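Speaker notes – "Surfaces You Clean Every Day"
Mostafa Benmoussa, Saturday session, 50 minutes with questions

Start slowly. People are still finding chairs. Say thank you to the Nironport housing office for the room.

First point: before we choose a cleaner, we look at the surface itself. Speckled surfaces hide dirt very well. This is nice for the owner and bad for the cleaner. Crumbs and fine dust have the same size as the pattern, so the eye passes over them. Tell the story of my first job with Saxena, when I said a floor was finished and my boss put one white sock on it. (Wait for laughing, maybe.)

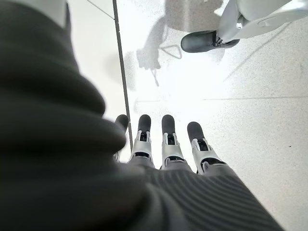 Pale floor with speckles.

Advice to give: low light from the side, from a hand lamp, and look along the surface. Then a flat mop, almost dry, always walking backward to the door.

Second point, the sink. A brushed steel sink has a direction, like wood has grain. Wipe with the lines. Lift out any rack or grid and wash under it, I repeat this two times because most people skip it. A deep basin with square corners needs a soft brush for the corners – a sponge is too round. Dry the spray head also, lime starts there.
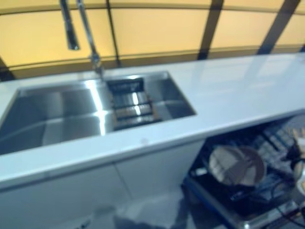 Third point: long white surfaces

Work from the far end to the sink, so the dirty water has somewhere to go. Two cloths, one wet and one dry. In the Fernix building we had 23 kitchens to do before August, and the dry cloth saved us more time than any product. No powder on a shiny white surface. Under strong light small gray flecks and real dirt look the same, so use your fingertips. A clean surface feels even.
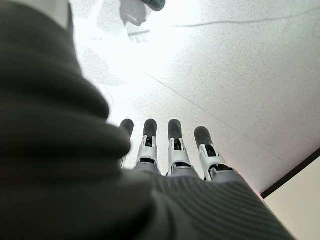

Can I use vinegar on a steel sink?
Weak vinegar is fine for lime spots, but rinse it well after a few minutes and dry with a cloth.

If time is left, show the seven cloths and pass them around. Finish before the coffee comes.

Recent items
Speaker notes: Glass Without Streaks
Handout: Which Brush for Which Corner
Cleaning the Jotel Stove Door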